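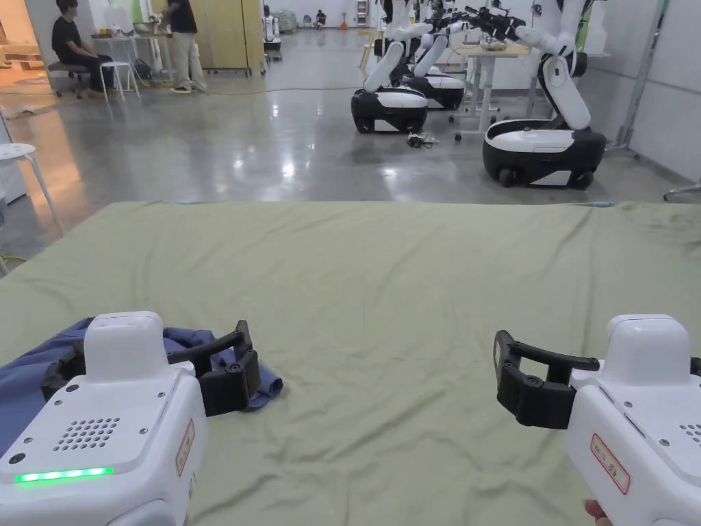 Why Does Cloth Wrinkle?

Have you ever pulled a sheet out of the dryer and found it all scrunched up? Mine does that every single time! I got so curious that I went and read a whole pile of books on it, and now I get to tell you.

Cotton comes from a fluffy plant. If you could zoom way, way in on one cotton thread, you'd see lots of tiny fibers twisted together, and each fiber is built from super long chains called cellulose. The chains hold on to each other with little weak links (kind of like kids holding hands in a line).

Water and heat make them let go. The chains slide around, and when the cloth dries, they grab hands again wherever they happen to be. If the cloth was folded over right then, you get a crease!

So how does an iron help? It's the same trick backward. Steam loosens the links, the iron presses everything flat, and the chains grab hold again in their new spots.

Wool is springier, so it wrinkles less. Polyester is a kind of plastic, and it hardly wrinkles at all.

Try it yourself

Wet two cotton hankies. Ball one up and squeeze it, and spread the other one flat on a towel. Leave them both overnight. My friend Itsuki Miyazaki tried it with an old T-shirt too, and the sleeves came out looking like raisins!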